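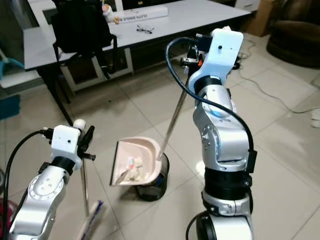 Borghild Nygård wants to know one thing before she signs up for anything, and she put it in writing to this column last week: does it do corners?

She had heard, as most of Plirnemdale has by now, that Muleveo is taking bookings for its two-armed floor service, and that the arms sweep, hold their own dustpan and tip it out when they're done. She has a back hall with four corners in it and a dog who sheds into all of them. Her present arrangement is a broom and a bad mood. She would be willing to part with either.

The short reply is that it does corners if the corners are friendly. The longer reply took a morning in the demonstration room at Dalen, a cup of coffee that had been made for somebody else, and a price sheet with a footnote longer than the sheet.

Muleveo calls the service Govow. It isn't sold, so don't go looking for a box to put under the stairs. You rent the work. A van comes, the arms come out of the van on a wheeled stand, a human being called an attendant comes with them, and for two hours your floor is somebody else's problem. The attendant is part of the price and stays the whole time. Asked what the attendant does, Hedvig Sjöberg, who runs bookings, said he attends.

The job on show was the plain end of sweeping, the part most floor machines leave to you. One arm has the broom. The other has the dustpan, on a long handle, and when the pan has something in it the pan goes over to the wastebasket and gets tilted. Tissue paper, scraps, the sort of thing that falls off a desk in an ordinary week. Anyone who has ever chased the last line of dust backward across a kitchen, leaving a thinner line each time, will understand why a grown adult might stand and watch this for longer than she meant to.

What struck this reporter is how ordinary the gear is. The broom is a broom and the dustpan is pink. Muleveo makes a selling point of that. The company will use your own broom if you ask, provided the handle is straight and passes what the booking form calls a grip check, and there is no charge for the check. There is a charge if it fails and you want to borrow one of theirs.

Andri Stöckli, who does the setting up, was frank about speed. A person with a decent arm and somewhere to be will beat Govow across any room you like. It is slow the way a careful uncle is slow. It goes at a crumpled tissue as though the tissue might have feelings. Stöckli said customers stop noticing after the first quarter of an hour, mostly by leaving the room, and that leaving the room is encouraged on page one of the welcome sheet.

He was less keen to talk about rugs. Rugs are "under discussion." A flat runner with no fringe is allowed at the attendant's judgment. Anything with a fringe has to be rolled up before the van arrives, by you, and the same goes for bath mats, yoga mats and the kind of doormat that says something funny. Hard floors are what the service is built around, tile best of all, and old boards with gaps are taken on with a form to sign about the gaps.

Wet messes are out. So is broken glass, which seems a pity, as broken glass is the one thing most of us would happily pay a machine to deal with. Stöckli said it may be added in September, along with stairs, and then said he shouldn't have mentioned stairs.

As for corners, he had the demonstration handy. An inside corner with a clear approach gets swept on the second or third pass, with the broom turned a little so that the bristles reach in. A corner with a boot rack in front of it gets swept up to the boot rack. The arms will not move your boot rack. The attendant will, if asked nicely, though Sjöberg would prefer that it not be printed.

Now the money. A single visit of two hours is 200, with travel inside the valley thrown in. A book of 10 visits brings the price of each one down by a tenth, and has to be used up within the year. There is a short visit of one hour that costs more than half of the long one, and when this was pointed out Sjöberg agreed that it did. Parking is yours to find. The van is tall, and anybody with a low carport should say so on the form instead of waving from the doorstep.

The footnote covers what happens if something is knocked over. Muleveo pays for breakages on the floor and up to knee height. Above the knee the matter is "assessed." Whose knee isn't stated. Britt-Marie Rønning had the service in at her picture-framing shop twice on the early trial rate and reports no breakages at any height, though she did have to wait while the arms worked out what to do about a curl of packing tape that had stuck itself to the bristles. The attendant took it off by hand. She gave him a biscuit.

Rønning's verdict is worth having, being the only one in town so far that comes from somebody who paid. The floor was clean, she says, and cleaner under the bench than she gets it herself, as she doesn't go under the bench. Fine sawdust was the weak spot. The first pass moved most of it, the second moved a good part of the rest, and what was left she did with a damp cloth after the van had gone. She would book it again for a shop floor. She wouldn't have it at home, where she says she likes to be the slow one.

Wenche Fagerlund went along to the same open morning with the opposite problem. She has a bad shoulder and a large tiled kitchen, and for her the question of whether a person could do it quicker is beside the point, the person in question being her. She wanted to know whether the stand fits through an ordinary door. It does, with the arms folded. She wanted to know about noise and was told it is quieter than a vacuum cleaner, and from where we were standing that seemed fair, with a good deal of whirring and now and then the scrape of the pan on the tile. She also asked whether it could be taught to do the washing-up and was told that everybody asks that.

A few practical points for those tempted. Pick up charging leads, shoelaces and anything else long and thin before the visit. Bring your own wastebasket to the middle of the floor, with the lid off, if it has a lid. Baskets up to knee height are best (the knee again). Swing-top bins defeat it completely, and Stöckli asked us to say so in large type, for which we haven't the space. Pets are to be shut in another room. Children may watch from a doorway, with the attendant having the last word on what counts as a doorway.

The bag does not get changed. When the basket is full it is full, and the arms will go on tipping into it until the attendant steps in. Taking it out to the yard is the customer's job, so the service stops about a yard short of the yard. Muleveo has thought about this and has a leaflet.

On the whole it is a fair offer with a high price on it. If you are fit, own one small kitchen and have a broom already, your money is better left where it is. If you have a long hard floor that needs doing every week, and someone on your payroll who sighs when it's their turn, 10 visits might be cheaper than the sighing. For people in Fagerlund's position there ought to be a lower rate, and we said as much to Sjöberg, who wrote it down on the back of a price sheet and put the price sheet in a drawer.

One complaint, for the record. The booking page asks for the size of your floor in square meters and then, on the next screen, asks whether your floor is "small, normal or proud." There is no guidance. Fagerlund chose proud and was telephoned.

The next open morning at Dalen is Sat 28 March, doors at nine, and people are invited to bring a bag of their own sweepings to try it on. Keep it dry and keep it decent. Bookings after that are by the web page or by phone, and Sjöberg says the phone is faster.

Nygård has been told about the corners. She has written back to say that her boot rack is screwed to the wall, and would the attendant be bringing a screwdriver. We have passed it on.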